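Review: Remitz teleoperation and hand-guiding kit, tested on a drink dispensing task

The Remitz kit is sold as one package with two ways of showing a robot a task. The first is remote control: a pair of instrumented gloves, a headset, and a base station that maps the operator's hands onto the robot's. The second is hand guiding, where the arms go slack on a pedal press and you push them through the motion yourself. We have had the kit on a two-armed machine since March and used it mostly on one job, filling a glass at a countertop dispenser with a lever tap.

The job suits a review because it punishes small errors. The glass has to be taken low enough to leave the rim clear, brought under the spout, kept upright, and left where it is while the other hand works the lever. A demonstration with a tilt in it will teach a tilt.

Setup

Installation took two hours, most of it spent on glove calibration. The calibration routine asks for a series of hand poses and stores them per operator. Stored profiles held up well for the wrist and poorly for the thumb, and we ended up redoing the thumb at the start of every session. The manual covers this in one line.

The headset view comes from the robot's head camera. Delay was low enough to forget in slow work. Depth is the weak point: reaching forward under a spout, operators tended to stop short, then creep.

Remote control

With the gloves, the left hand holds the glass and the right is parked low and open until it is wanted. The kit has a freeze function for exactly this. Double-tap the index finger and that hand stays put while the other continues to follow you. It works, although unfreezing causes a jump if your own hand has drifted in the meantime. Remitz offers a slow catch-up mode in the settings, off by default. Turn it on.
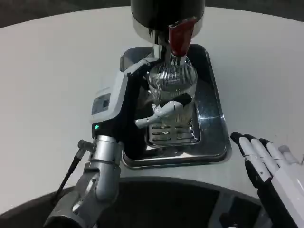

Annapurna Bangera: The catch-up mode helps with the jump but it also gets written into the recording. We trained on a set with it enabled and the arm learned the slow drift as part of the task. Trim it before export or filter on the freeze flag.

A fair point, and the flag is there in the log under hand state. The export tool from Trullitby, which many labs pair with this kit, ignores that column unless told to keep it.

Grip force is the better half of the remote mode. The gloves give a light buzz that rises with finger load, and after a short practice our operators could close on a glass without squeezing it. There is no buzz for sideways load, so a glass pressed against a spout gives no warning at all. You have to see it.

Hand guiding

Guiding by hand gives cleaner arm paths and worse finger data. The arms move freely with the pedal down, and approach and lift come out smooth on the first or second try. Fingers have to be closed with a thumbwheel clipped to the forearm, which means one hand on the arm, one on the wheel, and a foot on the pedal. For two-armed tasks you need a second person. The operator's own body also blocks the head camera for much of the recording – a problem if your training uses images.

We settled on guiding for checking reach and rough positions, then gloves for anything we meant to keep.

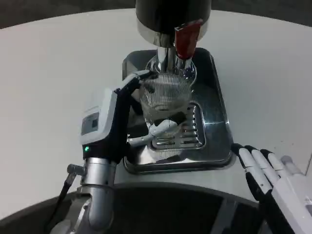
Page last modified: 28 May 2023

Recording and export

Recordings are cut by pedal, one press to start and one to stop. A session of 100 demonstrations is realistic for one operator in a day, with breaks. We discarded 10 from our best session, nearly all for late stops. The review screen plays the camera and joint traces side by side, and deleting a bad take needs two clicks. Relabeling one needs a text editor.

Joint data is logged at up to 1000 samples per second. Camera frames are stamped by a separate clock, and the offset between the two changes after a restart. The Mudaliar firmware update is supposed to address this. We have not installed it.

Compared with the Rendeo

The Rendeo rig uses a pair of small leader arms in place of gloves. It is steadier for long holds and needs no calibration, but it drives simple grippers only. If your robot has jointed fingers, the Remitz is the one to get. If it doesn't, the gloves are wasted money.

Good: force buzz, freeze function, fast review screen.
Bad: thumb calibration, clock offset, awkward finger control in guiding mode.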